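Course 3: Bench Manipulation Cells
Handout 6: Setting up and looking after the wrist camera cell
R. Khan, Siselden. Revised 6th November

Read this before your first booked session. It covers the small arm cell only; the Admont gantry has its own handout.

Power-up

Check that the base bolts are tight and that the emergency stop is released. Switch on the controller, wait for the steady light, then switch on the camera supply. If the two are switched on in the other order, the camera is sometimes missed at start-up and the session has to be restarted.

Home the arm at low speed with one hand near the stop. Do not home with an object in the gripper.

Cable and mount

The camera cable leaves the wrist through a single clip and runs back along the forearm with a slack loop at the elbow. Turn the last joint slowly to both ends of its travel and watch the loop. It must not pull tight at either end or catch on the gripper body. A worn sleeve is replaced, never taped.

The mount is held by two screws. Tighten them by hand with the short key. If either has moved, the camera pose has moved too and the calibration below must be repeated.

Camera settings

Exposure is fixed. Automatic exposure drifts when the dark finger fills more of the view, and colours on the work surface then shift between runs. Set the exposure time to 2000 microseconds and leave the gain alone. Lock the white balance once the bench lights have warmed up.

Focus is set for objects on the table. The finger is much closer to the lens and will look slightly soft. Do not refocus to correct this.

Work surface

The cell uses a grey cloth with a white grid. Smooth it from the middle outwards before each session. Small wrinkles bend the lines, so the cloth is no use as a measuring reference. All calibration is done with the rigid board supplied by Mondal, laid on top and taken away afterwards.

The task for weeks 3 to 5 is the fishing puzzle: a flat wooden board with numbered fish standing along one edge, number and shape pieces in cut-outs, and a light blue plastic bowl. Before starting, jog the arm to the viewing pose and compare the live view with the one printed here. The finger should sit low on the right, with the bowl above it and the puzzle board beyond. The numbers on the fish must be readable.
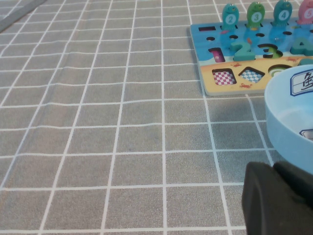
Calibration check

1. Clear the puzzle and the bowl from the cloth and put down the calibration board.
2. Run the check routine. It visits a set of poses and reports the error in pixels.
3. If the error is above 3, clean the lens with the dry cloth and run it again.
4. If it is still above 3, check the mount screws and do the full calibration.
5. Write the result in the cell log with your initials.

Gripper

Wipe the finger with a lint-free cloth. Look for cuts or shine on the contact face, which reduce grip on painted wood. Pads are changed after 800 grasps or at the first visible cut. The spare pads are in drawer 147. After a change, run the open and close cycle with nothing in the gripper and reset the grasp counter.

Common faults

Live view freezes when the wrist turns: the cable loop is too short or the plug is loose. Stop the arm before touching either.

Arm reaches to one side of every piece: the camera pose is out. Go back to the calibration check.

Arm reaches to one side of a single piece: the puzzle board has been knocked. Put it back in position and restart the run.

Shut-down

Park the arm, switch off the camera supply, then the controller. Report faults to Remo Marras by the end of the session.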